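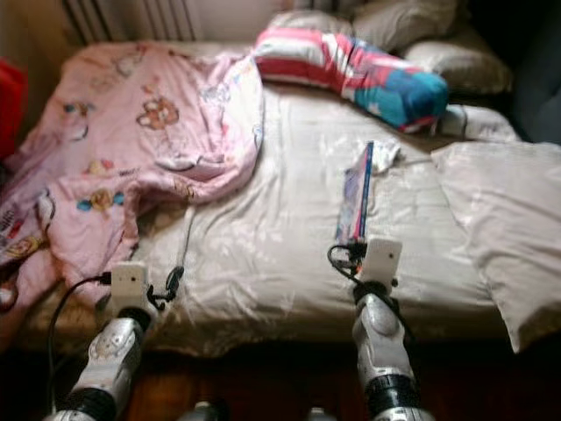 Bedtime Story Readers Wanted for the Fandmont Night Shelf

Posted 2019-12-09

Do you love reading out loud? Do you do the voices? We'd like to hear from you!

The Fandmont Night Shelf is a free phone line that plays bedtime stories. A parent or a child calls in, picks a language, and listens to a story from start to finish. We opened the line in November with recordings in English and Tagalog, and the calls have been coming in ever since, mostly between supper and lights out. Now we want a lot more stories, and a lot more voices telling them.

We are looking for readers to join our winter recording round. You don't need any acting experience. Some of the best recordings we have so far came from a retired bus driver and a high school junior who had never used a microphone before. If you can read a picture book so that a child who can't see the pages still wants to know what happens next, you're our kind of reader.

What you'd be doing

You'll record 2 stories, each under ten minutes long. We send the texts a week ahead so you can practice at home (please do, out loud, ideally to a real kid). Then you come to our recording room at the Vekcombe Building, second floor, for a session of 60 minutes. Ottó Kovács runs the sound desk and is very patient about retakes. He'll play everything back to you before you leave, and you can redo any part you don't like.

Stories come from our own collection of folk tales, animal stories and new pieces by local writers. We have permission for every one of them, so please don't bring a favorite from the library. If you've written something yourself, tell us! Lilibeth Tolentino chooses the texts and is always short on funny ones.

Languages

English readers are welcome, and we especially want Arabic, Hungarian, Mandarin, Spanish, Tagalog and Vietnamese. Reading in a language you grew up with is a joy to listen to, even if you feel rusty. Regional accents are wanted. Moataz El Idrissi is putting together the Arabic list and would love to talk about dialects with anyone who'll let him.

Who can apply

Anyone 16 or over. Readers under 18 need a signed form from a parent or guardian. The building has an elevator and step-free access from the parking lot on the north side. The street door sticks, so give it a good push.

What you get

A $60 thank-you payment per session, bus fare, tea, and a copy of your recordings to keep. We'll credit you by first name or full name, whichever you like.

How to apply

Call the Night Shelf office and leave a message of up to 2 minutes. Tell us your name, a phone number, the language or languages you read in, and then read us something — a page of a story, a poem, the back of a cereal box. We don't mind background noise. Ching-wen Man listens to every message and will call you back either way.

Evening and weekend sessions are available. Please say in your message which you'd prefer.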